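The Whitelaw Deep Gray Bin

Print this page | E-mail this to a friend

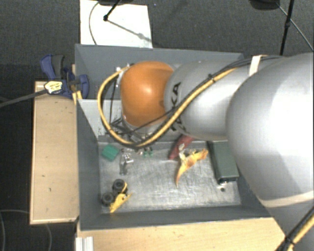 The deep gray bin, with a few odds and ends in it.

I get more questions about this bin than anything else I sell, so it finally gets its own page. The Whitelaw is the big rectangular one with the sloping walls and the metal floor. I started stocking it in May after using one at home for a whole winter, and I'm still using that same one (it lives by my back door and it's full of dog toys right now).

What I like best is the slope. With a straight-sided bin you're forever scraping your knuckles down the wall trying to get at some little block or bottle cap that's wedged itself in the corner. Here the sides lean out, so your hand goes in at a comfortable angle and small stuff tends to slide back down to the floor where you can grab it. My sister-in-law runs a toy library over in Kunddale and she bought one for the building blocks, then came back for two more!

The walls are a matte gray, and I get asked for other colors all the time. Sorry, gray is it. I think it's a good choice, though. Something bright like a green block shows up right away against it, and a glossy bin throws so much light back at you under a shop lamp that you end up hunting by feel.

Now, the floor. It's metal and it WILL scratch. You'll have fine scratches and cloudy patches on it before long and no amount of polish is going to fix that, so please don't write me in a panic. Mine looked pretty rough after the first month and it hasn't gotten any worse. If you want it to stay shiny, put a sheet of felt down first. I don't bother.

Things people ask:

How deep is it? Deep enough that you'll want it on a low bench if you're short like me. On the floor I was practically folding myself in half.

Does it come with a lid? No. It's an open bin. Wudcombe used to make a flat cover that sort of fit, but they dropped it, and I wouldn't trust it with anything on top anyway.

Will it hold a lot of weight? I've had 100 pounds of mixed hardware in one and it sat there just fine. I wouldn't try to carry it like that, of course. Load it where you want it to stay.

How do I clean it? Warm water, dish soap, soft brush. Tip it over the tub to drain and then wipe the floor dry, or you'll get water spots. I do mine on Tuesday nights when the recycling goes out, but that's only because I'd forget otherwise.

What about dividers? I carry the Sekuvero panels, sold separately, and they just lean in place. They're fine for keeping big pieces away from little ones, but they do slide if you're rough with the bin.

Price is $24 for pickup. Shipping is extra and it's not cheap, I know, because it's a bulky thing and the sloped sides mean a bigger box than you'd expect. If you order 3 or more I can nest them together and it works out a lot better per bin. Send me a note with your zip code and I'll figure it out before you pay for anything.

Reader comments

Bought one for the garage. Knuckles are happy. The floor got scuffed in nearly 3 weeks, just like you said it would. - Marlene

Do the walls flex at all when it's full? Thinking of using it for potatoes.

Kasun Jayasinghe: I keep mine full of fishing weights and haven't noticed any flex. Can't speak for potatoes. Wish there was a lid, my cat sleeps in it.

Please bring back the Wudcombe cover! Even a bad one is better than a piece of cardboard.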